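Fleltham Motors service desk
Ticket 2793
Subject: Ute won't take tow module update, trailer lights drop out
Opened by: Catrin Probert
Assigned to: Mervin Caron
Status: Open, waiting on part

Customer reports the left trailer indicator and both tail lights cut out after a few minutes of towing. Dash shows "Check trailer wiring", then clears by itself. Ute is a dual cab with 147 km on the clock since the tow bar and Stekach module were fitted here. Trailer is a box trailer, tested on a second vehicle by the customer with no fault.

Mervin, 8.40 am
Plugged in the test board. All circuits good at idle. Wiggled the seven-pin plug and harness behind the bumper, no change. Earth at the chassis rail is tight and clean. Fuse 3 is the right rating and not heat marked. 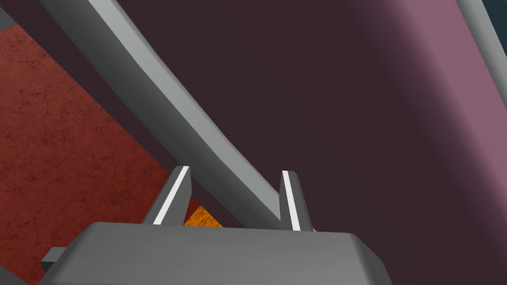

Scan tool shows one stored code, trailer left lamp open circuit, intermittent. Cleared it and went for a drive with the shop trailer on. Code came back past the servo on Rafferty Road, with the lights out for a few seconds. No other modules complaining.

Mervin, 10.15 am
Tried to update the module firmware. It stops part way and the tool reports low supply voltage. Battery is fine - 12.6 at the terminals. Put a charger on and tried twice more, same result. 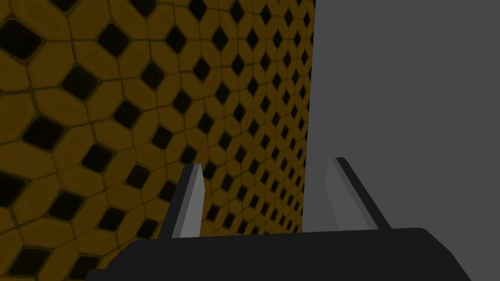

Measured supply at the module connector and it sags under load. Ran a temporary feed straight from the battery and the update went through first go. So the problem is between the fuse box and the module, probably the inline joint under the rear seat. Shadi Tannous did the original fit and says he used the crimp supplied in the kit.

Lise Nguyen, 11.50 am
Pulled the rear seat base and the kick trim. The joint looked all right from outside, but the strands pulled out of the crimp with a light tug. Colours in this kit don't match the printed diagram, so go by pin number. The trailer feed is the grey one with the white stripe, same combination as the grey fingers with white stripes up their inner sides in the picture. The brake feed is plain grey and sits beside it in the loom.
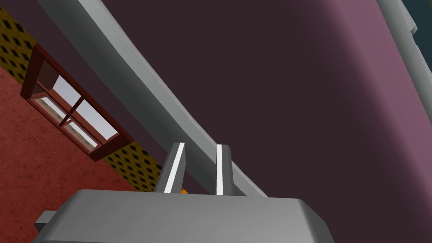
Mervin, 1.30 pmCut the joint out and soldered in a new length with heat shrink. Supply now holds steady under load. Used dark purple heat shrink, close to the plum of the big curved surface in the picture, so the repair is easy to pick out from the black factory tape. Please don't tape over it.

Liette Ouellet, 2.20 pm
Rang the customer. She is happy to leave the ute overnight. I quoted nothing for labour as it's our fit. Kit supplier wants the old crimp back before they'll credit us, so it's bagged on my desk with the Otis paperwork. Replacement loom clip is on order, $500 minimum on that account so I added it to the December stock order.

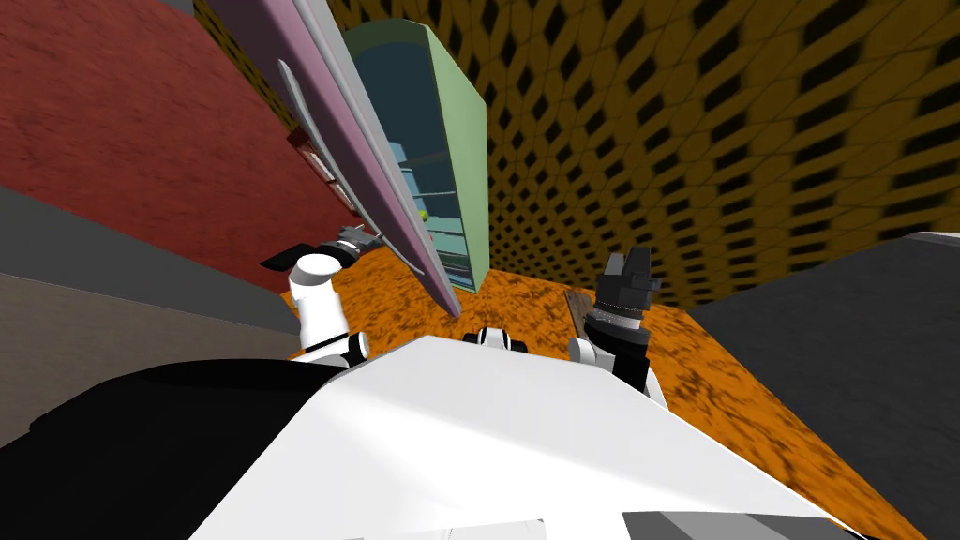

White upper body with two arms, black grippers at the ends.

Mervin, 4.05 pm
Second road test done with the trailer on, same route. No codes, lights stayed on. Leaving the ticket open until the clip arrives.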